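Recording cloth demonstrations with a wrist camera: how we do it

Last updated in February

These are the steps I follow when I record examples of a robot picking up cloth. I wrote them first for the new people in our workshop at Tullbridge, and then other groups asked for a copy, so I put them on a page. I suppose you already have an arm that can be guided by hand or with a leader arm, and software that saves the camera and the joint positions together. We use a recorder called Fideck. If you use another one, the names of the buttons will be different but the order is the same.

Before you start

Decide what one episode is. For us it is: the gripper begins above the cloth, goes down, takes a fold, lifts it and stops. Write this in one sentence and keep it beside the screen. When two people record with two different ideas of where the episode ends, the policy learns to hesitate at the end, and it took us a full week to find the reason.

Clean the lens of the wrist camera with a dry cloth. Check that the finger tips are visible at the bottom of the picture when they are closed and also when they are open. If you see only one of them, the camera mount has turned and must be tightened again.

Step 1. Prepare the surface

Choose a background that is clearly different from the cloth. For dark cloth we lay down something white. Do not iron it and do not stretch it. A few creases in the background are useful, because the policy should learn that not every crease is something to take.

Step 2. Drop the cloth

Hold the cloth at about 30 centimetres and let it fall. Please do not arrange it nicely after. If it falls completely flat, push it a little with one hand from the side, so there is at least one fold which the fingers can reach.

Step 3. Approach the fold

Bring the gripper down slowly, and point the tips to the highest fold. Stop shortly before contact and look at the wrist picture, not at the arm. The fold should be directly in front of the tips. If it is far to one side, correct the position now, while there is still space.

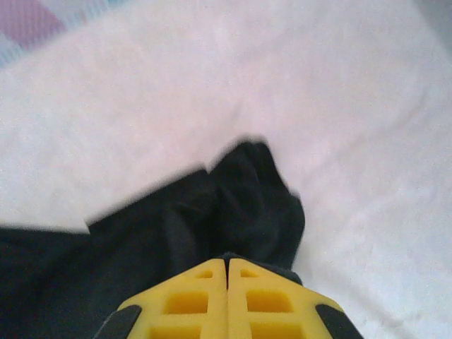
Wrist view: black cloth on white fabric, yellow finger tips together just below the raised fold.

With black cloth the creases are hard to see, and only a little light on the edges shows where they are. Use soft light from more than one side. A single strong lamp gives shadows that look like folds.

Step 4. Grasp and lift

Open the fingers, move forward until the fold is between them, and close. Wait one second before you lift. Then lift straight up, without turning the wrist. If the cloth slips, you may try again in the same episode, but mark it as "retry" in Fideck. We keep the retries in a separate folder and add them later in training.

Step 5. Change something

After 5 episodes, change one thing: the position of the cloth, its colour, or the height of the light. Change only one at a time. Neville Yeoman, who looks after our data, prefers to change the light last, as it takes longest to put back.

Step 6. Check the recordings

On Friday we play back the week's episodes at double speed. Delete an episode if a hand is in view during the grasp, or if the camera picture has frozen. Our cloth set has 2,794 episodes after this cleaning.

If the fingers always close too early in your trained policy, look first at the step 3 part of your episodes. In our case the operators were stopping too far from the cloth, and they closed from habit.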